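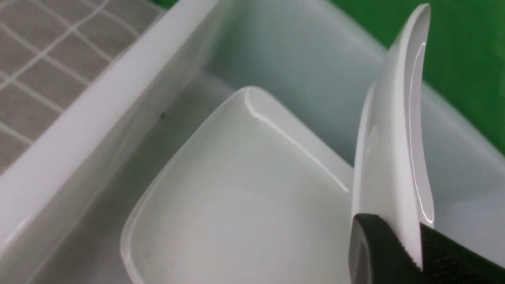

The Quiet Genius of the Plain White Tub

By Glenys Furnival

I own 55 containers, and the one I would run back into a burning house for is a white plastic tub with a white plastic scoop in it. It has held flour, chicken feed, plaster, birdseed, a week's worth of potato peelings and, for one memorable afternoon in Brillcombe, a very cross hedgehog. It cost less than lunch. I love it without reservation.

I came to tubs late. For years I was a jar person. I had the shelf of glass with the cork lids and the little chalk labels, and it looked wonderful, and every time I baked bread I had to tip the flour out into something else because a measuring cup won't go through the neck of a pretty jar. Then I spent a March weekend at a baking class on Verngate, in a basement kitchen with a low ceiling and a very good oven, and saw how the instructor kept her flour. A wide tub on the floor by the bench, a scoop lying in it, no lid during working hours. She bent, she scooped, she threw the flour across the bench in one movement. I went home and gave the jars to my sister.

What makes a good one? The rim, first of all. Run your thumb around it in the store. You want a thick, rounded edge that rolls over on itself, because that edge is what you'll be holding when the tub is full and you're halfway up the cellar steps. A thin rim bites into your fingers and bends when you drag it. A fat one feels like the handrail on an old staircase, and it also gives you something to level a scoop against (drag the heel of the scoop along it and the extra falls straight back in, which is enormously satisfying).

Then look at the inside. Smooth walls, and a curve where the wall meets the floor. Square corners trap things! I once had a handsome bin with sharp corners, and I dug oat dust out of it with a chopstick for two years before I gave up and put it in the garage to hold tennis balls.

Color is a matter of taste, but I'm firmly for white. You can see what's going on in a white tub. A stray seed shows up, so does a weevil, and you know right away whether you've rinsed it properly. The slightly cloudy kind, the plastic that lets a bit of daylight through the side, has the extra charm of showing how far down you've got without lifting the lid.

And now the scoop, which deserves a feature of its own. The shape I like is rounded at the tip and wide at the back, closer to a leaf than a shovel. A pointed nose digs into packed sugar, a square one gets into corners you shouldn't have in the first place, but the rounded one slides along the bottom and comes up full. Mine has a raised lip most of the way around, and that small ridge is the difference between a kitchen floor and a kitchen floor with rice on it.

People argue about whether to leave the scoop in. I leave it in. A hardware dealer named Lambert, whose shop I've been going to since I moved here, thinks this is barbaric and hangs his on nails, each with its outline painted behind it. His wall is beautiful. But I've been to his house, and he was looking for the birdseed scoop.

My one rule is that wet things and dry things never share. The tub that soaks muddy boots doesn't get promoted to flour, however well it scrubs up, and I write the job on the underside in marker so there can be no debate. For washing, warm water and a drop of dish soap will do it. Stay away from the rough side of the sponge, which dulls the plastic and gives grease a place to settle. Stand the tub upside down on something slatted overnight, and wash the scoop at the same time, paying attention to the inside of the lip.

If you want to go further down this road, and I hope you do, the Drollovberg household market has a man who sells nothing but tubs and pails, nested in stacks taller than I am. I went in for one lid and stayed until closing. He let me try a dozen scoops in a bin of dried beans, and I came home with a small one for the coffee, which makes 56.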